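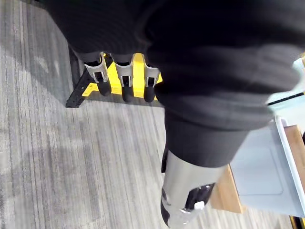 我第一次去雷利诺夫（Relinov），是为了写一篇关于果园的稿子，结果果园没写成，倒是对着人家的工具架看了一整个下午。后来编辑问我果园的事，我支支吾吾讲了半天钩子和夹座，她在电话那头沉默了一会儿，说，那你就写这个吧。于是今年九月我又去了一趟，这一次光明正大，带了两本笔记本，还带了一双厚袜子，为的是进弗拉斯塔·卡德莱茨（Vlasta Kadlec）家要脱鞋。

雷利诺夫镇上住着3674口人，这个数字写在进镇那块牌子上，弗拉斯塔说是好几年前的，牌子一直没换。镇子沿着一条窄河铺开，河这边是老房子，河那边是后来盖的，桥头有一家面包店、一家修鞋的，再过去就是伊基亚（Ikia），弗拉斯塔的铺子。门面很小，招牌上只有这四个字母，字体圆圆的，很多人路过以为是卖童装的。推门进去才晓得，里头全是架子：立在地上的，靠在墙上的，装了轮子的，没装完的，还有几副刚拆下来的腿，捆成一捆，靠在暖气片旁边。

她做的事情说起来很简单，就是帮人把工具挂起来。有人从乡下继承了祖父的一屋子家什，有人搬进公寓，把原来一个车库的东西硬塞进一间小书房，也有年轻夫妻刚买了第一把像样的锤子，不知道该放哪儿。她去人家家里坐一坐，喝杯茶，看看东西，量量地方，然后回来配一副架子。这一行她干了19年，之前在学校教手工课，教孩子们做鸟窝和笔筒。她说教书的时候每天下课最头疼的就是收工具，三十来个孩子，剪刀、锉刀、小刷子，放学铃一响全扔在桌上，跑得比兔子还快。她就在墙上钉了一块板，画上每样东西的轮廓，谁用的谁挂回去。第一个星期乱七八糟，到了学期末，孩子们会为了谁把锉刀挂歪了吵架。

“吵架我是很高兴的，”她跟我说，“会为这个吵架，说明他们心里有那个位置了。”

我自己家里是没有这个位置的。说来惭愧，我的螺丝刀在厨房抽屉里，和开瓶器、橡皮筋、半截蜡烛住在一起；卷尺在鞋柜上；那把用来装窗帘杆的电钻，我出门前找了二十分钟，最后在放冬天被子的箱子里找到了。我把这些老老实实告诉弗拉斯塔，本以为她会摇头，她却很起劲地拿笔记下来，尤其是被子箱那一条，还问我箱子是放在床底下还是衣柜顶上。她说找东西的路线比东西本身有意思，一个人把电钻放进被子箱，总有他当时的道理，比方说那天恰好在换季，手边开着的盖子就是那一个。

先说站在地上的架子，因为大家总是先想到墙。一提挂工具，脑子里就是一面大洞洞板，满满当当，像电影里老师傅的作坊。可是租房子的人不能随便打孔，老房子的墙又常常一钻就掉渣，有的人家四面墙都给书柜和窗户占了。这时候就要用落地架。弗拉斯塔最喜欢的一种，腿是黑色金属的，上面开着一排排长孔，往外斜着撇开，前头装一块鲜黄色的面板，面板上沿再一个挨一个地装上浅灰色的夹座，夹座中间有一道U形的缺口，东西就从那里垂下来。样子一点也不花哨，可是往地毯上一放，屋子角落里忽然就有了一块亮颜色，眼睛老往那边去。

腿上那些孔，外行看了觉得是为了好看或者省料，她讲起来可以讲一杯咖啡的工夫。孔长一点，螺丝就可以上下挪，今天挂短的，明天想挂长的，松一松，往上提一格，再拧紧，五分钟的事。腿往外撇也有讲究，撇得少了容易晃，撇得多了人走过去会踢到脚趾。她自己踢过无数次，说着把袜子尖亮给我看，大脚趾那里补过一块，补的线是另一个颜色。

为什么是黄的？我问了不止一遍，得到的答案每次都不太一样。第一次她说是因为深色工具衬在黄底子上看得清楚，少了一件，一眼就能看见那块空黄。第二次她说当年进料，黄的那批最便宜。第三次是在吃晚饭的时候，她丈夫在旁边插嘴，说哪有那么多原因，她就是喜欢黄色，结婚的时候连浴室的门都刷成了黄的。她想了想，说这个也对。

我后来在她的铺子里试了试。她让我闭上眼睛，从架子上随便拿走一件东西，再睁开眼看。白板上少了一把黑柄刷子，我看了几秒才反应过来；换成黄板，几乎是立刻就觉得不对劲，那一块黄得太干净了。当然这也算不上什么严格的比较，铺子里那天光线也好，下午三点多的太阳斜斜地照进来。灰板她也试过，灰尘倒是不显，可是客人嫌它像办公室，退回来一副，现在她拿来挂围裙。

接下来要说夹座，这是我笔记记得最多的部分，足有十几页，大半看不清自己写的是什么。

挂东西的办法，细数起来真不少。最老的是钉子，便宜，到处有，缺点是东西一碰就掉。然后是弯钩，凡是带孔带环的都能挂，剪刀、尺子、钥匙。再就是磁条，刀具和小扳手往上一贴，“啪”的一声，很过瘾，不过弗拉斯塔不大用，她嫌时间久了小工具会带上磁性，拧细螺丝的时候螺丝黏着不肯下来（也有人正喜欢它黏着）。还有皮带圈、绳套、布口袋，她母亲缝纫机旁边那只布口袋至今还在用，里面的线轴一格一格，连颜色的顺序都没变过。

带缺口的夹座适合圆柱形的、上头粗下头细的，或者干脆从上到下一样粗的东西。把东西从前面推进去，两边的臂轻轻抱住，往下一坠就稳了。取的时候往上一提，再往外一带，手腕要转一点点。她教了我好几遍，我总是直着往外拽，拽得整副架子往前倾，她就用脚抵住架子腿，像抵着一只要往外跑的小狗。

“你太着急了，”她说，“它抱着你的东西呢，你要跟它商量一下。”

夹座与夹座之间留多宽，这里头学问最大。并排挂三件，看上去自然是越紧凑越漂亮，可手是要伸进去的。弗拉斯塔的标准是自己的手背：手握住中间那一件，手背两边不能蹭到邻居。如果是戴手套干活的人家，就让他戴着手套来量。她有一位客人是养蜂的，手套厚得像面包，架子配出来稀稀拉拉，旁人看了都说浪费地方，养蜂人自己高兴得不得了。

还有高低。挂着的东西底下要不要露出一截面板，她是主张露的，底端离面板下沿有那么一小段，扫一眼就知道有没有挂歪。东西斜一点没有关系，她不是那种要拿水平尺来量的人。我见过她店里的架子，好几件都是歪着脑袋挂着的，她走过去走过来，也不去扶。有位客人曾经特意打电话来投诉，说最左边那件怎么挂都挂不直，她去看了，坐下喝了一杯接骨木花汁，跟客人说，它就爱往那边靠，您让它靠吧。客人后来也就习惯了。

说到价钱和牌子，读者一定是要问的。弗拉斯塔用的夹座大多是佐伦特（Zorent）的，是她和邻镇一个做小配件的作坊一起改出来的款式，改了好几轮。最早那一版缺口太紧，新的时候进不去，用旧了又拔不出来；第二版松了，火车一过，铺子里叮叮当当全是声音（铁路就在后街，每个钟头过一趟）。现在这一版她还算满意，一只夹座挂2公斤以内的东西，再重她就不答应了，让人老老实实放到下面的搁板上去。她店里收着各个版本，装在一只饼干盒里，谁问她就倒出来给谁看，我在那儿的两天里她倒了四回。

黑腿和面板则是加伊多什（Gajdoš）五金行供的。这家店值得单独讲一讲，它1956年开在桥的另一头，门口的台阶中间磨出一个凹，下雨天要跨着走。店里一面墙全是小抽屉，抽屉外头拿细铁丝绑着一枚样品，你要什么螺丝，不用说型号，指一指就行。老柜台上嵌着一把铜尺，前头那几厘米的刻度早给手指头摸没了，量东西大家都自觉从中间量起。弗拉斯塔小时候跟着父亲来买铰链，父亲在前面聊天，她就在后面一个一个地看那些样品，看哪一枚绑得最松，想趁人不注意拨它一下。她说自己这门手艺要认祖归宗的话，就是那面墙。

我们去的那天早上，店里正在换一批抽屉的样品，有的铁丝锈断了，换下来的旧螺丝放在一只搪瓷碗里。看店的年轻人很大方，让我自己挑一枚带走，我挑了一枚蝶形螺母，现在搁在写字台上，没有任何用处。弗拉斯塔路上看见我还攥着它，就问我打算给它安排在什么地方。我说口袋里。她叹了口气。

再说地面，这一条是很多人想不到的。落地架放在什么样的地上，差得远了。瓷砖地最麻烦，四条腿总有一条悬着，要垫；木地板会留印子，要贴毡片；地毯反倒是她最喜欢的，特别是那种短绒的、织得密实的。灰地毯最好，带一点深深浅浅的细条纹，木屑啊线头啊落上去不扎眼，架子腿往里一陷，稳稳当当，而且东西万一掉下来也不会“咣”地一声吓着人。坏处也有，小螺丝掉进去就难找了。她的办法是把手电筒平放在地毯上，贴着地照，影子一拉长，再小的东西也藏不住。我回家试了，没找到螺丝，找到了一只丢了快两年的耳环，高兴得当场给她打了个电话。

铺了地毯的房间做工作间，老派人是看不惯的，觉得作坊就该是水泥地，一股机油味。可是现在许多人做手工都在家里，书房也是它，客房也是它，孩子写作业也在里头。弗拉斯塔说，她这些年来跑的人家，倒有一大半是这样的屋子。客人来过夜，架子往角落里推一推，上头搭一块布，第二天掀开来接着干活。她很看重架子在“不干活的时候”是什么样子。一副架子若是只有主人在忙时才好看，放在家里久了就要惹人嫌，先是挪到走廊，再挪到地下室，最后工具又回到厨房抽屉里去了。

说到这里她看了我一眼，我知道她在说谁。

第二天她带我去一户人家看现场。女主人修雨伞，也做伞，家里到处是伞骨和布料，沙发上摊着一把拆了一半的大黑伞，像只睡着的蝙蝠。她的难处在于东西又长又细，放平了占地方，立起来就倒，倒了又要弯腰去捡，捡的时候另一边又倒了。原来她用的是一只装雨伞的筒，可是做伞的人把工具也往伞筒里插，久而久之，里面究竟有什么，连她自己也不敢把手伸下去。

弗拉斯塔没有马上量尺寸。她先请女主人照平常的样子做一会儿活，自己坐在窗台边上看，手里捧着杯子，一句话也不讲。我在旁边坐得腿都麻了。看的是什么呢？后来她告诉我，看的是手往哪边伸。人干活的时候手会自己去找东西，找的方向往往跟东西摆的方向对不上。女主人拿钳子，每次都要先往右边探一下，空的，再扭身去左边桌上拿，一小时里不知探了多少回，自己浑然不觉。

于是架子就放在右手边，往后一点，免得碰着胳膊肘。最常用的三样挂在最上面一排，别的通通先不挂。这又是弗拉斯塔的一个脾气，头一个月只许挂三样。客人都急，恨不得当天就把一屋子家什全挂上去，拍了照片发给亲戚看。她不让，说先过一个月，看看这三样是不是真的每天都拿，手有没有记住。要是有一样落了灰，就把它请下来，换别的上去。等三样都坐稳了，再往下添第二排。

女主人问，那剩下的怎么办？弗拉斯塔指指那只伞筒，说先回去待着。大家都笑了。

我们留下来吃午饭，酸奶油蘑菇汤，配一种撒了葛缕子的面包，我吃了三片。饭桌上聊的还是工具，聊到谁家的父亲有一把谁都不许碰的刨子，谁家的母亲把最好的剪刀藏在面粉罐后面，只剪布，绝不剪纸，剪了纸要挨骂。我想起我外婆也有这么一把，手柄上缠着红布条，挂在缝纫机侧面的一枚钉子上。小时候我偷偷拿它剪过包装纸，剪完规规矩矩挂回去，布条的朝向都没弄错，外婆晚上一上手就知道了。她怎么知道的，我到现在也想不明白。弗拉斯塔说，挂了几十年的东西，回来的时候声音不一样。

这话我本来不太信，可是回到铺子里，她让我背对着架子听，她自己挂一件，再让她丈夫挂一件。她挂的时候几乎没有声音，就是轻轻一下，像放下一只杯子；她丈夫挂的时候先碰了一下边，再滑进去，再晃两晃。她丈夫很不服气，要求再来一次，这回碰了两下。

下面把我从她那里学来的一些零碎记下来，不成系统，读者家里若是正好要收拾，可以挑着用。

先把东西全倒在地上。别在桌上倒，桌子太小，人会不自觉地只倒一半。倒完了别急着分类，先走开，泡杯茶，回来时先伸手去拿的那几样，就是该挂的。

重的往下，轻的往上，尖的朝里。这个大家都懂，可是真正做起来，往往是哪个钩子空着就往哪里挂。刚装好架子的时候多来回挂几遍，宁可慢些。

软的东西别跟硬的挤在一起。布套、围裙、厚手套，搭在架子顶上很顺手，弗拉斯塔也搭，只是别让它垂得太低，褶子落下来盖住夹座，取东西就得先掀一下，掀上三天人就懒得掀了，东西便改放在桌上。

面板脏了用温水擦，拧干的布，从上往下。黄色的面板用久了，常握的那一侧会发暗，这个擦不掉，她说也不必擦。

买架子之前，先用纸箱做一个假的。这是我最喜欢的一条。找只大纸箱剪开，折成差不多的高矮，立在你打算放架子的地方，过一个星期日子。要是你老撞到它，或者家里人老往上面放信件和水果，就换个地方再试。弗拉斯塔的客人里有一位，纸箱前前后后挪了六个地方，最后发现最合适的是浴室门口，一家人都觉得荒唐，架子一放过去，果然人人顺手。

螺丝隔一阵要紧一紧。长孔的架子灵活，灵活的东西就容易走动，她建议换床单的时候顺带看一眼。为什么要跟换床单凑在一起，我没问，大概她家就是这样的。

最后一天傍晚，她开始给我配架子。我原没打算买，来之前跟自己说好了的，可是看了三天别人的工具各归其位，心里实在痒得厉害。她问我最常用的三样是什么，我想了很久，说卷尺，十字螺丝刀，还有一支很旧的手电筒，停电的时候用，平时也拿它在沙发底下找猫玩具。她点点头，把饼干盒端过来，从里面挑出三只浅灰的夹座，一只一只试给我看，又叫我把手伸出来，拿我的手背去比间隔。我的手比她的大一圈，她嘴里念叨着，把左边那只往外挪了半指。

腿是从暖气片旁边那一捆里抽出来的，还带着一点温热。她丈夫帮着扶，我负责递螺丝，递错了两回。外头天慢慢暗下来，后街的火车过了一趟，架子上的东西跟着轻轻晃了一阵，又各自停住。面板装上去的时候她忽然停下来问我，你家的地是什么地？

我说是木头的，旧地板，有点不平。

她皱起眉头，转身到里屋翻了好一会儿，抱出来一卷裁剩的短绒地毯，灰的，边上有点毛。她说这个你一起带走，垫在底下，回去先拿纸箱试一个星期，试好了给我写信。我说车上恐怕放不下。她已经在找绳子了。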